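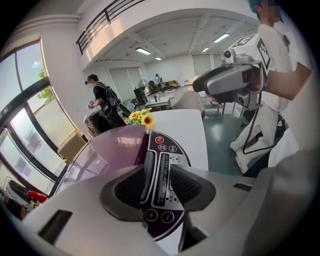 Drondo: hand-held gripper demonstrations for button and knob tasks

README, second release (June)

Contents of this release

Drondo contains 245 demonstrations of short tasks with kitchen appliances and small table objects, recorded with hand-held grippers. No robot arm was used for the recording. The demonstrations come together with the training code and the result tables of our study on time alignment between the wrist view and the gripper pose. If you only need the data, you can ignore the folders train and tables.

The first release had the same tasks but a mistake in the clock offset of the left gripper. Please do not mix the two releases. The old files can be recognized by the missing field offset_ms in the header.

How the data was recorded

All recording was done in the Hamthorpe hall, during normal working hours. Other people work and walk in the same room, and we did not ask them to leave. For our question this is useful, because a policy that looks only at the gripper fingers should not change its behavior when a person moves in the background.

Each demonstrator holds one gripper in each hand. Every gripper gives a wide-angle video, the opening width of the fingers and a pose. The pose is calculated from the marker cube on top of the other gripper when the cube is visible, and from the visual track alone when it is not. The field pose_source tells you which case you have for every frame. 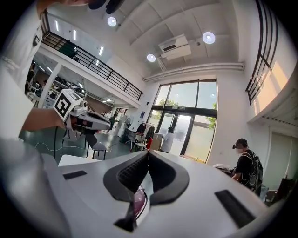 Wrist view in the Hamthorpe hall, with the marker cube of a second gripper at left.

Faces are blurred before the files leave our server. The blurring is automatic and we checked it by eye, but if you find a face that we missed, please write to the Rerach data address and we will replace the file.

Method in short

We train the same policy 2 times: one time with the raw time stamps, and one time after the Farooqui alignment step. This step moves the video against the pose track until the motion seen in the picture and the motion in the track agree best. It needs no extra hardware and runs on a normal laptop - slowly, but it runs.

Each policy was tested on 7 tasks with a fixed arm, 1,000 trials for all tasks together. The start positions were the same for both policies.

Result

Alignment helps most when the target is small, for example a single button on a control panel. For opening a lid the two policies are nearly equal, and in one task (turning a knob back to zero) the aligned policy is a little worse. We do not have a good explanation for this. The numbers per task are in tables/per_task.csv.

Known problems

The pose becomes noisy when both grippers are very close together.
Shiny lids reflect the ceiling lights, and the visual track sometimes follows the reflection.
Text on appliances is partly Chinese. We give no translation in the labels.
Left-handed demonstrators are missing.

License and contact

Free for research and teaching. For commercial use, ask Rerach first. Bug reports are best sent through the issue page, with the episode number in the title.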